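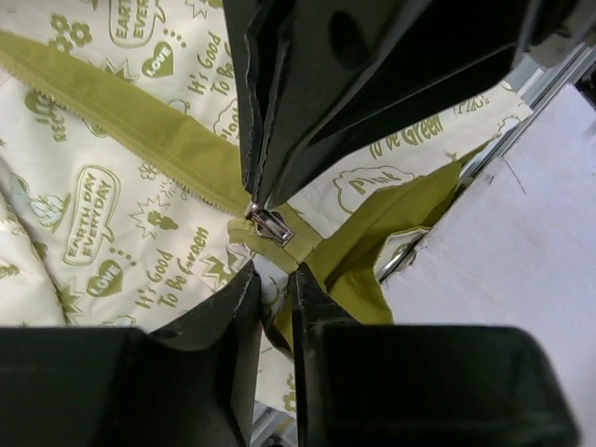

Textile Care and Repair, Evening Course
Handout 3: Printed cotton and other light fabrics with a zipper
Teacher: Melquiades Ibarra
Mon 28 November

Please read this handout before the practical part. Bring one piece from home which has both a print and a zipper. It can be a pouch, a jacket or a bag. The size is not important.

1. Look before you touch

Put the piece on a flat, light table and leave it bunched as it came. Many students want to smooth it immediately. I ask you to wait, and first to find three places: the upper end, the lower edge and the zipper pull. Write them in your notebook.

2. The print

A print with words helps us very much. When "LOVE" or "EARTH DAY EVERYDAY" is repeated over the cloth, you can compare one repeat with the next and see where the color is weaker. Compare the same word each time, for example only the hearts. Small green motifs on a cream ground are good for learning, as a stain on cream is easy to find.

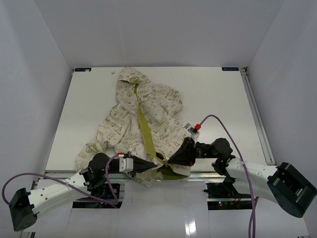 3. Straps and ribbons

Follow a strap with your fingers from one end to the other, also where it goes under the cloth. Do not pull it out. Lift the fold which covers it, then lay the fold back to the side. If the strap has another color than the ground, for example yellow-green on cream, test both colors with a damp white cloth before you wash.

4. The zipper

Hold the fabric on both sides of the pull, close to the teeth, and move the pull slowly for 20 mm. If it stops, go back and look for cloth caught inside. Metal pulls must be closed before washing.

5. Washing and drying

Water at 40 degrees is the maximum for our course. Use the slow spin, 700 turns. Dry the piece flat, inside out.

Homework: draw your piece open and flat, front and back, and mark the zipper. The sheet on mending comes in February.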